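Ticket 907: Label printer drops off the network after lunch
Opened by: Zohreh Khosravi, Batia
Product: Urix print server
Status: Waiting for customer

Hello, I write again about the label printer in our packing room. Every day between 12:30 and 13:00 it disappears from the network. The computer says "printer offline", but the green light on the printer is on. In the morning it works without any problem.
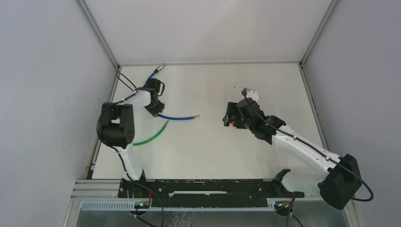 I have already restarted the print server two times and changed the network cable. The new cable made no difference. After a restart the printer stays online until the next day, then it is the same again.

The log has this line many times: "error 686, address not available". Before May we never had this line.

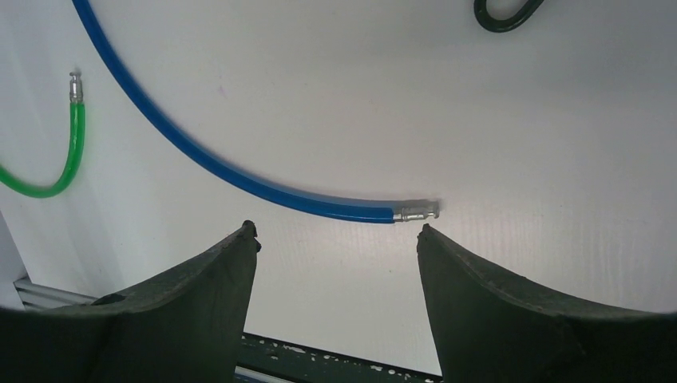 My colleague thought it was the firewall, so we turned it off for one hour during lunch. The printer still went offline. The firewall is on again now.

Steps I did today:

1. Printed the network page from the printer menu. The address ends in 116.
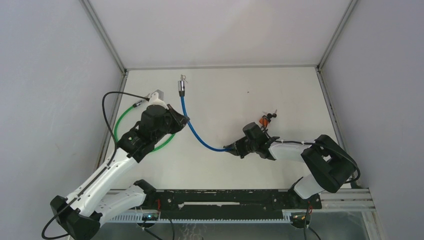 2. Opened the list of devices in the router. The same address, ending in 116, is given to a tablet from the Budon office.

3. Turned off the tablet and waited 5 minutes. The printer came back without a restart. 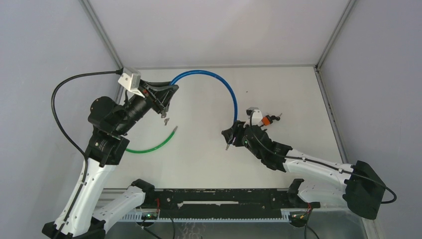
I think two devices are using one address, but I am not sure how to fix it correctly. The router is managed by Mousavi and I can only read the settings. Should I ask them to reserve the address for the printer, or is it better to give the printer a new one by hand?

Please also tell me if the print server must be changed after this. We have labels waiting, so for now the tablet stays off.

Thank you,
Zohreh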